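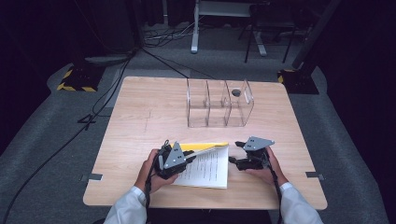 *Papers with a yellow edge showing beneath them, and a clear organiser at the far side of the table.*

# How Papers and Books Are Kept in Order

**A reading sheet for younger visitors to the Evdale Learning Library**

Every school, office and home has papers. Some are letters, some are lists and some are drawings. When they are left in a heap, it takes a long time to find the one you want. Putting them in order is called *filing*, and people have been doing it for a very long time.

## What is an organiser?

An organiser is a box or stand with spaces inside it. Each space is called a **compartment**. The walls between the compartments are called **partitions** or **dividers**. The one on our table has three compartments, and you can see straight through its walls.

Clear organisers are often made of a plastic called **acrylic**. Acrylic lets light through in much the same way as glass, but it is lighter to carry and does not break so easily. With a clear box, you can tell what is in each compartment without taking anything out.

## Why do papers need help to stand up?

Hold one sheet of paper by its bottom edge and it will flop over. Paper is thin, and it bends under its own weight. A stack of sheets is a little stiffer, although the corners still curl. For this reason, papers are often placed in a folder made of card or plastic before they are stood upright.

A book is different. Its pages are joined along one side, and this side is called the **spine**. The front and back covers protect the pages. On a shelf, a book usually stands on its bottom edge with the spine facing outwards, so that the title can be read.

A book may also be rested on its spine, with the open edges of the pages at the top. Books held like this tend to fan open – the pages are free to move apart – and they need something on each side to keep them together.

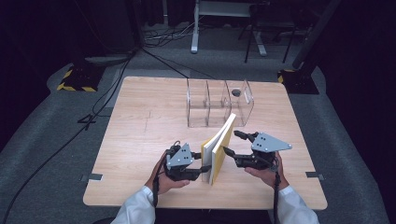 *A white cover and a yellow cover side by side, with the page edges at the top.*

## Deciding what goes where

Before anything is put away, it should be sorted. Sorting means placing things that belong together in the same group. The library's records room holds 895 folders, and each belongs to one of 18 groups. Miss Annapurna Iyer, our records officer, asks pupils to think about these questions:

- Is it a book, a folder or a single sheet?
- Will it be needed again soon?
- Which other things does it belong with?

Colour can help as well. A bright yellow cover is easy to spot among white ones, and many offices give each subject a colour of its own.

## Something to try at home

You will need some papers, a few thin books and a box with dividers. Please ask a grown-up before moving any papers that are not yours.

1. Clear a space on a table.
2. Make one pile for papers and one for books.
3. Tap the papers gently on the table until their edges are level.
4. Stand the books together in one compartment, with the tallest at the back.
5. Put the papers in a folder and place it in the next compartment.

Leave a little room in each space. A compartment that is packed too tightly can bend the covers.

*Text by Tatu Nyanda, Evdale Learning Library. Reading sheet 267.*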